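### 3.2 Setting and interview procedure

The study took place at two small hotels in Brevwood, both run by the Stanis group. The first, on the harbor road, is open all year. The second, the Keskinen, stands on the hill behind the town and closes from the end of fall until April. Both sell their rooms mainly to couples and families who stay less than a week, and both describe themselves to guests in nearly the same terms: quiet, local food, easy access to the coast.

We were interested in how front desk staff give advice on day trips. Earlier work on small hotels has mostly treated this advice as a part of general service quality, measured with one or two items at the end of a guest survey. We treat it as a separate activity with its own routines. A guest asks where to go, the clerk makes a guess about budget, transport and patience for walking, and a suggestion follows, often within a minute.

Data came from two sources. The first was a guest questionnaire left in the rooms and collected at checkout, which gave 555 usable forms. The second was a set of 51 interviews with front desk, breakfast and housekeeping staff. Housekeeping staff were included after the pilot round, when several guests wrote that their best tip had come from the person cleaning the room. Interviews were held during paid hours and followed a short guide covering the last shift worked, the questions guests had asked, and the places the respondent would not recommend. Group sessions, where used, came after the individual interviews (Figure 2).
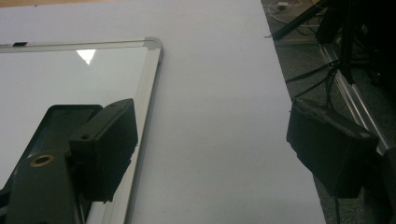
**Figure 2.** Tabletop and whiteboard.

Eylül Güler objected at this point in the project that asking for places staff would not recommend was likely to produce polite answers, and that the question should be moved to the end or dropped. We moved it. In the revised order, respondents had already talked through a full shift before reaching it, and the answers became longer and named particular beaches, parking lots and restaurants.

Interviews were transcribed in full and coded in Gesto by both authors working separately. Codes were compared after each batch, and differences were settled by going back to the transcript. Where a clerk's account and the guest forms disagreed about the same kind of trip, we kept both and marked the case as mixed.

One limit of the procedure should be noted. Staff at the Keskinen were interviewed shortly after the hotel reopened, when many were in their first weeks of the job. Their advice leaned heavily on the printed map at the desk, while staff at the harbor hotel drew more on their own days off. Section 4.1 therefore reports the two hotels separately before any joint figures are given.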